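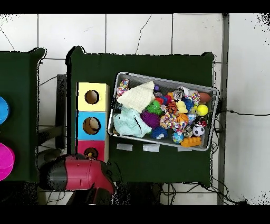 Slide 1. Good morning. I'm going to talk about collecting demonstrations for a sorting task, and mostly about the dull parts, since the dull parts decided how it went. The project is called Clolent. The job sounds easy: take a toy out of a full wire basket and put it where it belongs. Then you look at what's in the basket. There are spiky rubber balls in green, purple and blue, a tiger-striped ball sitting next to a yellow duck, knotted ropes, and a cream knit toy shaped like a pointed hat. Almost everything touches something else. A grasp that suits the duck is no use on the rope, and a rope that crosses three other toys may bring one of them along.

[Pause. Leave the slide up.]

Slide 2. What we set out to collect. One episode is one toy, from the start of the reach to the release. We recorded 3188 episodes with the setup at Pranthorpe. All of them were driven by a person. The policy never saw a scripted motion. Operators worked in sessions of 20 episodes and then stopped for a break, even if they said they felt fine. Grip timing gets sloppy when people are tired, and the model will learn sloppy timing as happily as anything else.

Slide 3. Instructions to operators. Read these out, they are short.

Pick the toy named on the prompt, even if another one is easier.
Approach at a normal speed. Do not show off.
If you miss, try again in the same episode, up to 2 times.
If a toy leaves the table, end the episode and mark it.
Do not tidy the basket between episodes.

The last one caused the most trouble. People like to tidy. They would nudge a ball back into the middle or lay a rope straight before starting, and for the first week of October we had a lot of data from baskets that were neater than any basket should be. We kept those episodes but tagged them, and they are left out of the main training set.

Slide 4. Naming things. We needed a word for every toy, and we needed all the operators to use the same one. "The ball" is useless here. "The yellow ball" is better. We settled on color plus kind: red ball, striped rope, orange bone. Where two toys would get the same name we added the pattern. The list is one page, and it was taped up next to the operator's screen. Changing a name halfway through costs you an afternoon, so argue about names early.

Slide 5. Failed episodes. We kept them. Of the full set, 315 ended without the toy being placed. The usual reasons were a rope slipping out as the fingers lifted, or a round toy rolling away when the fingers closed too high. Each failure got one label from a fixed list, picked by the operator straight after the episode. We tried having someone else label them later from video and it was slower and no more accurate.

[If asked: yes, retries inside an episode count as a success if the toy ends up placed. That can be argued either way.]

Slide 6. Resets. At the end of each session the basket is emptied and refilled by hand, in no set order. We tried a written shuffle with positions for every toy. It took too long, and the operators hated it. Pouring the toys back in from a tub gave us more variety for less work — the soft toys sometimes end up at the bottom, and that's fine.

Slide 7. Tools. Recording and playback were done in Jitport. The one thing I would ask for is a louder sound when recording starts. We lost episodes where the operator thought it was running and it wasn't. A beep is enough.

Slide 8. What I'd change. Fewer balls and more ropes. Balls are quick, so they pile up in the counts, and the rope grasps are where the model is still weak. I'd set a quota per toy from the first session. I'd also rotate operators between mornings and afternoons. Ours kept the same hours throughout, and you can nearly tell who was driving from the light.

Slide 9. Next. The Kapoor site starts its own collection with the same name list and a different set of toys. We'll compare the failure labels first, before anyone trains on the two sets together.

[Questions. Keep slide 3 ready, people usually want to see it again.]

Clolent project, Pranthorpe | Contact | © 2020 | Back to top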